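We use cookies to keep you signed in to the course site. Accept | Manage preferences

Lecture 8: Coordinating Two Arms in a Shared Workspace
Notes by Hortensia Mansilla. Corrections to Dagný Þorgeirsson.

1. Where we left off

Last time we planned for one arm against a static world. The planner received a start configuration, a goal pose for the gripper, and a collision model that did not change during the motion. With two arms over one table, each arm is a moving obstacle for the other, and the static assumption fails.

Two standard formulations:

Coupled planning treats both arms as a single robot with the joint vectors stacked. Completeness properties carry over from the single-arm case. The cost is dimension: sampling density falls off quickly and planning times become hard to predict.

Decoupled planning computes a path for each arm separately, then adjusts the timing so the two do not collide. It is fast, but it can fail on problems that have a solution. The usual failure is a pair of goals where each arm, once parked, blocks the other.

2. Workspace reservation

Jara, the scheduler used in the labs, takes a third route. The table is divided into cells. Before an arm descends, it requests every cell its swept volume will cross below a clearance height. The scheduler grants the full set or none of it. Partial grants are not allowed — two arms each holding half of what the other needs is a deadlock.

The grid does not have to be fine. Small cells give more parallelism but longer request lists, and the swept volume of a forearm covers several of them in any case. Tableware tasks work well with cells a little larger than a plate.
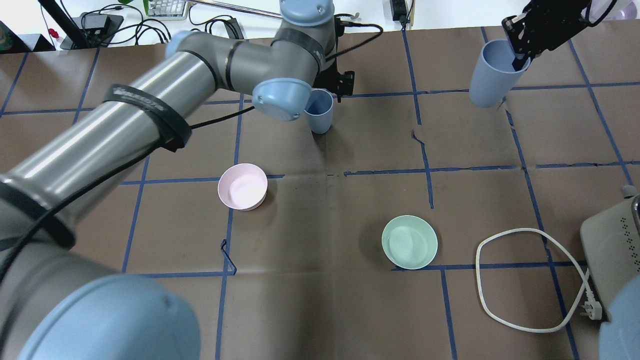

Cells are released as the arm leaves them, in path order. Early release is safe only if the arm cannot reverse. If your recovery behavior backs up along the path after a failed grasp, hold the cells until the grasp check returns.

3. What perception must supply

The scheduler needs object poses and footprints in the table frame. Three problems come up repeatedly:

a) Occlusion by the arm. With a head-mounted camera, a forearm can hide a large part of the table. Keep the last confident pose and increase its covariance with time. Do not delete the track.

b) Held objects. Once a cup is grasped, it belongs to the collision model of the gripper. Attach it at grasp time and detach it at release. Forgetting to detach is the most common bug in submitted code.

c) Cables. A loose cord has no useful rigid pose. Mark the cells it covers as transit-only: arms may pass over them above the clearance height but may not descend.

4. Timing

Skerkon, the trajectory layer, accepts a path and returns a time parameterization under the joint limits. If a reservation is delayed, the arm must be able to stop before the first cell it does not hold. Compute the stopping distance from the current velocity — the planned velocity is not good enough after a speed override. Replan if the wait exceeds 75 control ticks.

5. Exercises

Do 5.1 and 5.3 before the December lab. 5.2 is optional.

5.1 Give a two-arm problem that decoupled planning with fixed priorities cannot solve but coupled planning can.

5.2 Show that all-or-none granting prevents deadlock if arms hold no cells while waiting. Does it prevent starvation?

5.3 Modify the Jara client so that a held object enlarges the request set.

39 shares | 18 comments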